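What We Learned Sitting In on Appeals Court

A student project report by Sang-wook Moon, for the course Courts and Community

When I signed up for this project I pictured something out of television, with shouting and gavels and somebody crying in the hallway. My partner Kane Nepia had the same idea, and I think we were both a little let down on our first morning in January, when three judges walked in, said good morning, and spent a whole hour asking polite and very pointed questions about a parking easement!

But it grew on us, it really did. Our question was a simple one: do appeals judges mostly talk to the lawyers, or do they mostly talk to each other through the lawyers? Our instructor, Ms. Bautista, warned us that this would be hard to measure, and she was right, so we narrowed it down. We sat in on 9 arguments and wrote down every question from the bench, who asked it, and whether the next judge to speak picked up the same point. That gave us 202 questions to sort through, which we did over a good many long evenings.

The case that stayed with me was Flomar v. Idora Township, a quarrel over a $2,000 sign permit fee. It sounds dull (my mother certainly thought so when I told her), yet the judges were more lively that day than on any other. One would ask the township's lawyer something, and before he had finished answering another judge would ask a question that was plainly meant for her colleague down the bench. Kane started drawing little arrows in his notebook to keep up, and we ended up using his arrows for all the later cases.

The Mutar case was the opposite. The judges hardly spoke, the lawyers read from their notes, and we were outside again before our coffee was cold. We had no good way to code the silences, and if another group takes this up I would love to see them try.

We also wish we had waited for the written opinions. Only some were out when our report was due, so we can't say whether a busy bench leads to a split decision. Kane thinks it does. I am not so sure, and we have agreed to keep arguing about it over the summer.
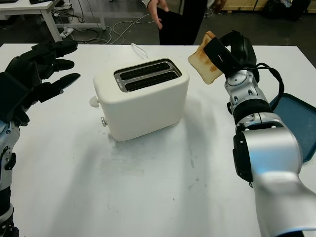 Two-slot toaster on a white table.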